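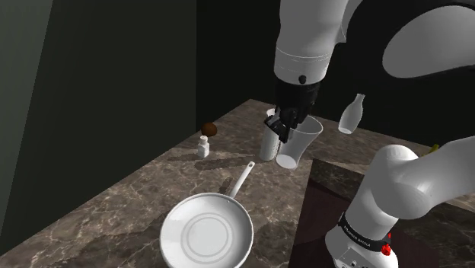 **Figure 3.** Simulated kitchen counter used in the visitor demonstration, with the gripper at the tall white cup.

### 5.2 Open-day demonstration

The system was shown to outside visitors during the lab's open day in Devar. We ran the demonstration in simulation on one workstation and projected the rendered view on the wall. The policy was the Neltau checkpoint evaluated in Section 4, with no further training. Visitors picked a target object from a printed card, and the operator, Radka Halilović, typed the matching instruction.

The counter layout in Figure 3 is harder than most of our training layouts. A translucent drinking glass stands directly in front of the cup and overlaps it in this view, and a frying pan takes up space in the foreground. Objects may also leave the surface, as with the small white bottle, which is in mid-air above the counter. We did not reset a run when this happened - the policy had to continue from whatever state the simulator produced.

Each run was limited to 500 control steps. We logged 98 runs over the day and kept all of them, including those a visitor asked us to stop early. These runs are reported separately from the 1,567 evaluation episodes in Table 2, as the targets were chosen by hand and some cards were far more popular than others.

Visitors asked most often about the transparent glass. The Zirton renderer gives it thin, partly see-through walls, and its edges are weak against a dark background.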